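Section 3: Installing the Elteo under-counter water filter

Read this section through before you shut off the water. Installation takes less than an hour in most kitchens. The filter fits the cold water line only.

What you need

Adjustable wrench
Phillips screwdriver
Drill with a 1/8-inch bit
Bucket and two old towels
Pencil

The mounting bracket, two screws, the inlet valve, both lengths of tubing and one Elteo cartridge are in the box. If a part is missing, contact the store where you bought the filter before you start.

Caution: Do not connect the filter to a hot water line. Hot water damages the cartridge and can cause the housing to leak.

3.1 Mounting the bracket

1. Empty the cabinet under the sink and lay a towel on the cabinet floor.
2. Hold the bracket against the side wall of the cabinet, on the side nearest the cold water valve. Leave 3 inches clear below the housing so that you can lower the cartridge out later.
3. Mark the two screw holes with the pencil.
4. Drill the pilot holes. Check the thickness of the cabinet wall first and stop short of going through it.
5. Fasten the bracket with the screws supplied. Hang the housing on it and push down until it clicks.

Note: If the cabinet wall is too thin to hold a screw, use the floor stand (sold separately).

3.2 Connecting the water line

1. Turn the cold water valve clockwise until it stops. Open the kitchen faucet to let the pressure out, then leave it open.
2. Place the bucket under the valve and unscrew the faucet hose. A small amount of water will run out.
3. Screw the inlet valve onto the cold water valve by hand. Finish with a quarter turn of the wrench.
4. Screw the faucet hose onto the top of the inlet valve.
5. Push the blue tube into the port marked IN, and the white tube into the port marked OUT. Each tube should go in 16 millimeters. A line on the tube shows the correct depth.
6. Pull gently on each tube. If it moves, take it out, trim the end square and push it in again.
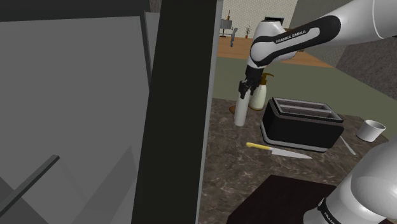

3.3 Fitting the filter tap

The filter tap goes in the spare hole beside the main faucet. Most sinks have one, covered by a cap or used for a sprayer. If yours does not, have an installer drill one. Stone and tile can crack if they are drilled with the wrong bit.

1. Remove the cap and wipe the area dry.
2. Slide the rubber washer onto the tap stem and lower the stem through the hole.
3. From below, add the plastic washer and the nut. Tighten by hand, check that the spout faces the bowl, then tighten with the wrench.
4. Push the free end of the white tube into the tap stem.

3.4 First use

1. Close the kitchen faucet and open the filter tap.
2. Turn the cold water valve on slowly. Air will sputter from the tap at first.
3. Let the water run for 16 minutes. It may look gray to begin with. This is carbon dust from the new cartridge.
4. Close the tap. Dry every joint with a towel and check again after an hour.

Caution: If a joint drips, close the cold water valve before you tighten it. Never tighten a fitting under pressure.

3.5 Cartridge life

One cartridge treats 700 gallons. The long-life cartridge treats 2,000 gallons and fits the same housing. Write the month of installation on the label inside the cabinet door. Replace the cartridge sooner if the flow drops or the taste changes.

For the replacement procedure, see Section 4.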